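Section 3: Clearing the Bed

Read Section 2 (Emptying Your Pockets) first. If you skipped it, the pockets will be waiting for you.

3.1 Pull the bedding flat before you sort anything. Small boxes vanish into folds and turn up in August.

3.2 Bring everything to the near half of the bed. Leave the far half alone. You will want somewhere to put the things you can't make up your mind about.

3.3 Deal with smoking supplies as one group. Cartons that have been torn open go upright in the Pindeck tray, flap to the back. Single packs go in front of them.

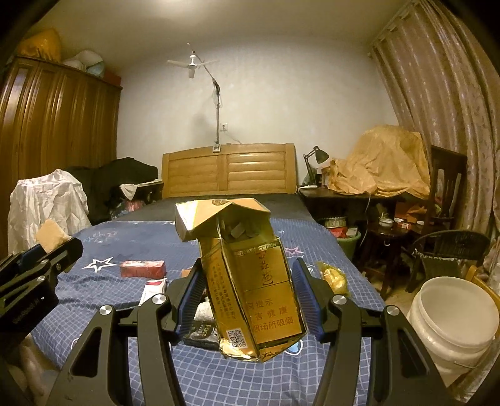 3.4 Check each pack before it goes in. An empty pack is trash, however nice the box. Shufen Xu, who tested this section at home, would like it noted that she disagrees.

CAUTION: No ashtrays on the bed, including clean ones. They don't stay clean.

3.5 Flatten plastic bags and keep 3. The Flitau drawer liner was tried with almost 2000 of them and did not close.

3.6 Clothes heaped beside the bed are covered in Section 5. Do not start on them now. You will try something on and the evening will be gone.

3.7 Gather the wipes, bottles and other washing-up-the-human items. Alcohol wipes go in the lidded Morkier box (part 1087), label facing out.
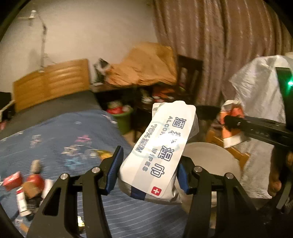
3.8 Press the seal on any opened packet with your thumb, end to end. A packet left open for a week is a packet of small napkins.

NOTE: Bottles are stored standing. If one has been lying on its side, tighten the cap and then stand it up, in that order.

3.9 Cups and plates go to the kitchen. The chair is not the kitchen.

3.10 Whatever is left goes in the Undecided basket, lid on. Go through it at the end of Section 6 - or move it to the next apartment, as most owners do.

Revised 11/11/2019, S. Strömberg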